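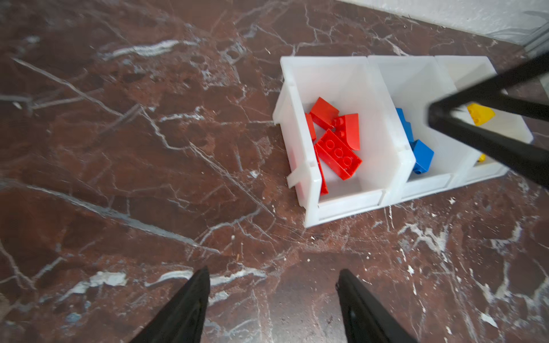
**Unit 2 — Sorting small parts into open-front bins**

Sorting comes before storage. A mixed lot is divided by one attribute first, and a second attribute is applied only when a bin gets too full to search by eye. For toy bricks the usual choices are color and shape.

### Color first

- Fast to sort, slow to retrieve from.
- Works for small lots. In the Waldale exercise, a lot of 100 bricks stayed searchable by color alone.
- Slopes, curved slopes and plain bricks of one color end up together. In a deep pile the outlines run into each other.

### Shape first

- Slower to sort, faster to retrieve from.
- Preferred for large lots. The Benmoussa lot (3199 pieces) was split by shape, then by color within the common shapes.

### Bin layout

1. Set the bins side by side on a hard, level surface with the open fronts facing the sorter.
2. Assign one class per bin before handling any pieces.
3. Place the most frequent class nearest the working hand.
4. Fill to below the front lip — pieces above it roll out when the row is moved.
5. Keep one tray apart for undecided pieces and clear it last.

Translucent bins give a rough fill level from the side. They do not replace labels.

### Exercise

Sort the Trandero lot (470 pieces) twice, once by each method. Record sorting time and the time needed to find ten named pieces. Hand in both tables to Boyang Cui before the October review.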